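Trimurow hand-held gripper: setup, care and repair
Frequently asked questions

Applies to the Trimurow two-finger hand-held gripper as supplied to Lenarlow field kits. For the bench-mounted version, see the Grinton cell pages.

Before use

What should I check before a session?

Check the finger closure, the linkage arms, the hub covers and the base plate, in that order. Squeeze the trigger slowly through its full travel three times. Both fingers should leave the open stop together and meet on the centre line. If one finger leads the other, do not start. Go to "One finger arrives before the other" further down.

Then look at the fasteners. Each arm is held by two rivets near the base and two small screws higher up. The rivets are not adjustable. The screws are, and they work loose with use.

Do I need to re-zero the gripper every time?

Re-zero at the start of each day, after any change of fingers and after any knock hard enough to move the base plate. It is not needed between tasks in the same room.

To re-zero, open the fingers fully, hold them open until the counter on the logger stops changing, close them with nothing between the tips, and hold again. Save both values. On a healthy unit the difference between the open and closed values is around 400 counts. A lower figure normally means that the fingers are not reaching one of the stops.

What is the crosshair on the base plate for?

It is the reference mark for alignment. The camera view is set up against it, so it must stay clean and readable. Do not put tape, labels or asset stickers over it. If the mark has worn away, replace the plate. Redrawing it by hand is not accurate enough.

Can I use the gripper in strong sunlight?

Yes, but lock the exposure with the gripper pointed at the work and the window in view. If exposure is left on automatic, the brightness of the table will shift each time the wrist turns towards the glass. Run one short test clip and check that the finger tips can be told apart from whatever they are holding. The fingers are black, and against a dark object in shade the gap between them is easily lost.

Holding light packaging

How hard should I squeeze a cardboard box?

Only until the box follows the hand. Card walls fold well before the gripper reaches its full force, and a folded wall gives a false closed position in the log. Take hold of the wall from above, with one finger inside the box and one outside, and stop pulling the trigger when the tips have made contact on both sides.

Choose a straight run of wall. Corners are stiffer, but the tips do not sit flat there and the load goes into one arm. On an open box with a lid attached, keep the lid clear of the fingers or it will be caught in the closure.
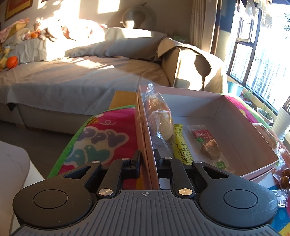

Page maintained by the Trimurow support desk
Role: hand tools, field setup and repair

The grip shown is on the raised wall of a pink-and-white card box with wrapped food in it. For this kind of hold, the arms should close evenly and the base should stay level with the table as far as the wrist allows. If you have to tilt the base to reach the wall, move the box or your own position first.

Does it matter what is in the box?

It matters for weight and for balance. Packaged buns and snacks are light, but they slide. A box held by one wall will dip on the far side when lifted, and the contents then run to the low end. Drag the box along the table if the task allows it. If it has to be lifted, use two grippers, one on each side.

Items in clear wrapping need a separate check. Film slips between worn pads, and a loose edge of film can be drawn into the gap beside the finger. Open fully and free it by hand. Do not work the trigger to shake it out.

The table cover moves when I drag the box. Is that a problem?

It can be. A play mat or cloth that shifts under the box will spoil a repeat of the same movement, as the start position is no longer the same. Fix the cover at its edges with low-tack tape, outside the working area. A heavily patterned cover is acceptable and does not need to be removed.

Regular care

How do I clean the fingers and pads?

Wipe them with a lint-free cloth slightly damp with water. For grease or sugar, add a little washing-up liquid to the cloth, wipe, then wipe again with clean water. Leave the fingers open until dry. Do not use solvent on the pads. It hardens the surface and the grip falls off within a few sessions.

Crumbs collect in the ribs of the base plate. Use a soft dry brush and work outwards from the centre, away from the hubs. Compressed air must not be used, as it drives dirt into the hub bearings.

Do the hubs need oil?

No. The two round hubs are sealed and are greased for life. Oil on the outside gathers dust and will find its way on to the pads. If a hub feels rough or clicks when the trigger is pulled, it has to be exchanged. Order part 123, which covers either side.

How tight should the arm screws be?

Tight enough that the arm has no side play, and loose enough that it falls under its own weight when the trigger link is disconnected. Set one screw at a time and test after each. Apply a small drop of low-strength threadlock once the setting is right, and leave it overnight. Do not use high-strength grades. The thread in the arm will come out with the screw the next time it is removed.

How often should pads be changed?

Change them when the texture has gone from the contact area or when an edge has started to lift. Always change both. A new pad opposite a worn one moves the closing point off the centre line, and the unit will then fail the closure check.

Faults and repair

One finger arrives before the other

The usual cause is a loose upper screw on the late side. Reset it as described above and repeat the closure check. If the fault remains, remove the base cover and look at the trigger link. The two ends should sit at the same height in their slots. A bent link must be replaced. Straightening it gives a part that passes on the bench and drifts again in use.

The fingers close but the log shows them open

Check the sensor lead at the handle end first. The plug can back out by a small amount and still look seated. If the lead is sound, re-zero. If the value does not change at all while the trigger moves, the sensor has failed and the logger will show code 701. Sensors are replaced at the workshop only, as the magnet has to be set with a gauge.

The closed reading creeps during a long session

Look for packaging film, crumbs or adhesive between the tips. Clean, close on nothing and compare with the value saved at the start of the day. If the two agree, carry on. If they do not, re-zero and mark the recordings made since the last good check so that they can be reviewed.

A rivet is loose. Can I drill it out?

No. The rivets fix the spacing between the arm and the base, and a bolt of the same nominal size leaves too much clearance. Return the base assembly complete, with both arms attached.

Can I fit fingers from the older Pruvost handle?

They will go on, but they are longer and the tips cross before the trigger reaches its stop. Pruvost fingers are not supported on this unit.

Returns and spares

What should I send with a unit for repair?

Send the gripper, its lead, the last saved open and closed values, and a short note of what the unit was doing when the fault appeared. Leave the pads on, even if worn. Fit the transit block between the fingers before packing. Units sent with the fingers free to move often arrive with a damaged trigger link, and the repair is then charged as handling damage.

Which parts can I hold as spares?

Pads, upper screws, trigger links, hubs and sensor leads may be fitted on site. Base plates may also be fitted on site, but the camera alignment must be repeated afterwards. Arms, rivets and sensors are workshop parts. Orders go through the Lenarlow stores list under the Trimurow heading.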